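Zikidik head-camera trials: storeroom shelving set

Data card, second revision. Maintained by the Kevden bench group.
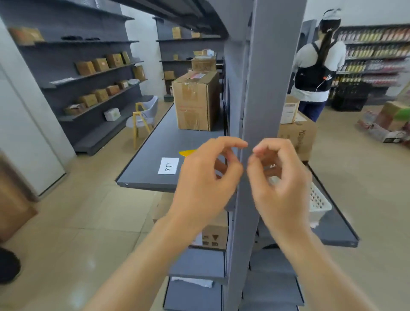
1. Purpose

The set was put together to compare two head-mounted cameras before either was fixed to the Treloar arm pair. The question was narrow: which camera keeps both hands and the contact point in view when the work is on upright shelving, at chest height and below. Grasp quality was not scored. The same recordings were later reused to choose finger geometry for the Kustholm gripper, and the fields added for that are described in section 5.

2. Contents

The set holds 35 episodes, split between the two cameras. Each episode has one video stream, one orientation stream from the head unit and one text file with the task name and the operator's start and stop marks. There is no depth and no audio.

Tasks fall into these groups:

post – bring both hands to a shelf upright and pinch at its edges
box – take hold of a cardboard box on a shelf and shift it sideways
basket – pull a plastic basket forward and push it back
label – touch a paper label at the front of a shelf with one fingertip

The post group is the hardest for the cameras. Both hands come in from the lower corners and meet at a narrow grey metal upright, with the fingertips almost touching. A small tilt of the head moves the wrists out of view and leaves only the fingers. The group was kept for that reason, although it has little to do with stock handling.

3. Setting

Recording took place in a working storeroom with a beige tiled floor, freestanding grey shelving and dark grey wall shelving. Nothing was cleared or rearranged between cameras. Boxes, packets and bottled goods are in the background of many episodes, and other people may be in view. Lighting was the room's own.

4. Cameras

Camera A has the wider lens. It holds both forearms for most of the reach but bends straight edges near the border, and shelf uprights show this plainly. Camera B has less distortion and better detail on printed labels, but loses one hand more often when the operator looks to the side.

Exposure was locked on both. Automatic exposure was tried first and dropped: white walls behind dark shelving made it hunt, and the hands changed brightness during a reach.

Camera A was chosen for the Treloar mount. Camera B remains supported in the loader.

5. Gripper fields

For the Kustholm comparison, each post and box episode carries three extra values: pinch width at contact, approach angle of each hand, and a flag for whether the hands hide the contact point. Widths were marked by hand on single images and should be read as good to roughly 9 mm. They are enough to separate the short finger set from the long one, and should not be used as ground truth for control.

The long fingers reach round a box edge well but foul the neighbouring shelf in close spaces. The short fingers suit the uprights. Neither set was tried on loose cloth or soft packets.

6. Known problems

– The orientation stream lags the video by 2 images in camera B episodes. The loader corrects this by default; set raw_time to true to switch it off.
– Start marks in the basket group were entered by ear and are often late.
– Left and right were swapped in the first release of the approach angles. Files from before May should be replaced.
– Small printed text on boxes is seldom legible from camera A. Do not use the set to judge label reading.

7. Use

Internal testing and method comparison within the Zikidik project. Faces must be blurred before any image leaves the group. The blurring script is in tools/blur and needs to be run again after any change of crop. Report faults against the episode number, with the camera letter in the title.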